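FOR IMMEDIATE RELEASE

June 25, 2006

GREVVILLE SUMMER READING AND REPAIR FAIR RETURNS, MOVES TO OLD ESARI MILL

Grevville — The Grevville Summer Fair is back for its second year and it's moving. The new home is the old Esari mill on the river side of town, two floors, plenty of parking, and a roof this time. Last year's rain is still a sore subject. Doors open at 10 a.m. on the first Saturday after school lets out and stay open until dark.

Admission is free. Parking is free. Lunch is not free but it's cheap.

The fair puts two things under one roof: a used book sale and a repair day. Bring a lamp that flickers, a chair with a bad leg, a toaster, a zipper that won't close. Sit down with someone who knows how to fix it. While you wait, buy a paperback. That was the whole idea last year and it hasn't changed much.

"We ran out of tables before noon," said Séverine Lecomte, fair director. "People were sorting books on the hood of my car. So this year, more tables. A lot more tables. And we asked Psarras to do the food again, they said yes before I finished the sentence."

WHAT'S NEW

A bigger book floor. The whole upstairs is books, 447 boxes at the close of donations in May, and all of them have been opened and sorted. Fiction by the windows, cookbooks and gardening along the stairs, children's books in the back room where there is a rug. Hardcovers $2, paperbacks 50 cents. Kids under 12 pick one book to keep, no charge.

Collectors should ask at the front desk for the locked case. It holds a set of county maps, some signed first editions and a run of railroad timetables that came out of an attic on Depot Street. Prices are marked. Please don't haggle with the teenagers.

A longer repair bench. Last year there were four places to sit and a line out the gate. This year the bench runs the lenght of the ground floor. Sign up when you come in, take a ticket, listen for your number. One item per person until 2 p.m., then as many as you can carry.

Sewing and mending has its own corner, run by Séverine Collet, who teaches alterations at the night school. Buttons, hems, torn pockets, zippers. No wedding dresses. She means it.

Bicycles go outside under the awning with Dorian Pons. Flats, brakes, chains, squeaks. Bring your own inner tube if you have an odd size. Helmets will be checked for fit at no charge and there's a small loop marked out in the lot for little kids to try riding without training wheels.

Small appliances and lamps are with Jérémie Pruvost and his crew, next to the loading door. Please empty the crumbs out of your toaster before you come. Nothing with a gas line, no microwaves, no televisions.

THE CLORKUMNESS TALKS

Also new, a short program of talks in the side hall, put together by the Clorkumness reading group. Twenty minutes each with time for questions — no slides, no microphones, come and go as you like.

11 a.m. How to look after old books in a damp house
12:30 p.m. Sharpening kitchen knives on a stone
2 p.m. Gervásio Arruda reads from his new collection of short stories, "The Long Way to the Ferry"
3:30 p.m. Darning a sock, start to finish, bring a sock

Arruda grew up three streets from the mill and his mother worked there on the carding machines. He will sign copies after the reading. There are 200 copies on hand and when they're gone they're gone.

"I learned to read on other people's books," Arruda said. "Half of them had the last page missing. I made up a lot of endings, I think that's how I started."

FOOD

Psarras will be grilling in the courtyard from 11. Chicken, peppers, flat bread, a lentil plate. Lemonade and coffee all day. Pie table opens at 1 p.m., and anyone who wants to bring a pie should drop it off by noon with a name on the bottom of the dish so it gets home again.

GETTING THERE

From Main Street take the bridge and turn left at the feed store. The mill lot is on the right. Overflow parking is in the church field, weather permiting. The town shuttle will stop at the gate every half hour. The ground floor is level from the lot and the freight elevator to the book floor will be running with an operator.

Dogs on leashes are fine in the courtyard, not upstairs.

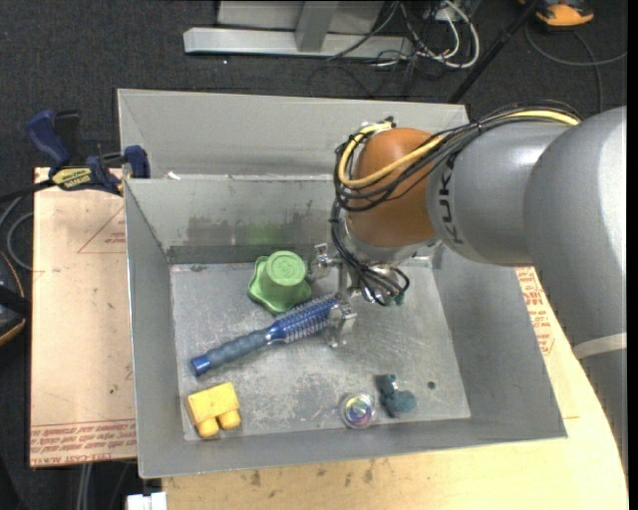 Gray metal bin with KUKA robot arm.

WHERE THE MONEY GOES

Book sales last year paid for the new children's shelves at the Grevville library and six months of evening hours. This year the goal is the same again plus a new furnace for the reading room. The old one quit in the winter and patrons wore their coats. Repair is free but there's a jar on the bench and it gets passed along to the night school for tools and thread.

HELP WANTED

Still needed: people to carry boxes the evening before, two more menders, anyone with a steady hand and a soldering iron, and drivers with a pickup for unsold books on closing night. Shifts are two hours. Helpers eat free and get first look at the book floor the evening before.

To sign up, stop by the front desk at the Grevville library or leave a message for Séverine Lecomte there. Press are welcome on setup evening from 5 p.m., please call ahead so somebody can let you in by the side gate.

Fair goes on rain or shine.

###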